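4.2 Why people keep eating at their desks
4 min read

I'll be upfront, I went into this part of the study expecting lunch to be about hunger. We had 2,860 diary entries from two office buildings, Daruvik and Zondlow, and I read far too many of them on my couch at midnight. Most hardly mention being hungry at all! They talk about calls that ran over, and the noise in the break room.

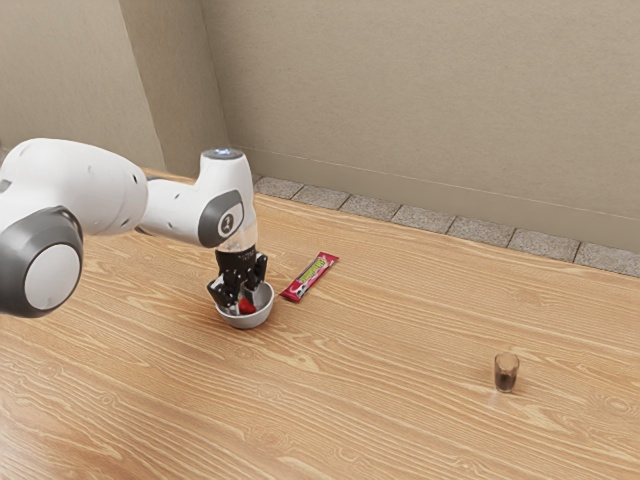
So I sorted the entries by where the meal was eaten. A desk lunch won in 1,976 of them, and that surprised even me (I eat at my desk, so I'm hardly neutral). Zondlow has the nicer break room – big windows, decent chairs – and its people still stayed put. When I asked why, the answer I kept getting was the walk.

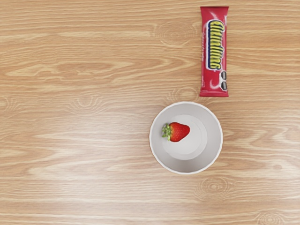
One Zondlow diarist wrote that the walk was fine, it was walking back past everyone with a full plate that felt like an announcement. I read that line out loud twice. It matches what we saw in the quieter teams, where one person getting up at noon seemed to give the rest permission to go.

Snacks muddy things a bit. Plenty of people logged a bag of chips as lunch, and I let them, as it was their diary.

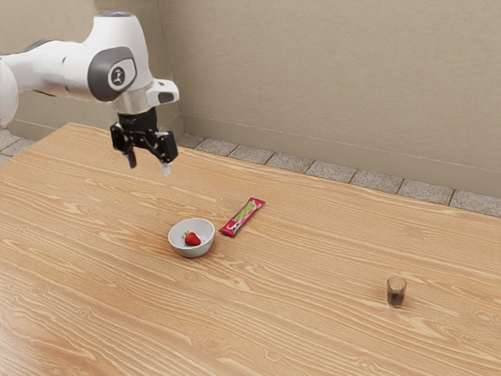 4.3 The shared table trial

In March we put a long table near the printers at Daruvik and invited 40 people to use it however they liked.

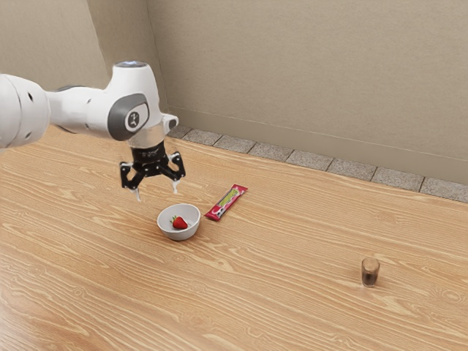
The first week was awkward, with folks perching at the ends like strangers on a train. By the third they were saving seats, and the diaries got longer and a lot funnier.

Figure 3. Table setting, four views.

Comments (2)

Wumon: Did you track remote days too? My desk lunches doubled at home.

deskcrumbs: Ours is next to the printers as well. Loud, but I like it.

Contact | Copyright Heydari Papers | Back to top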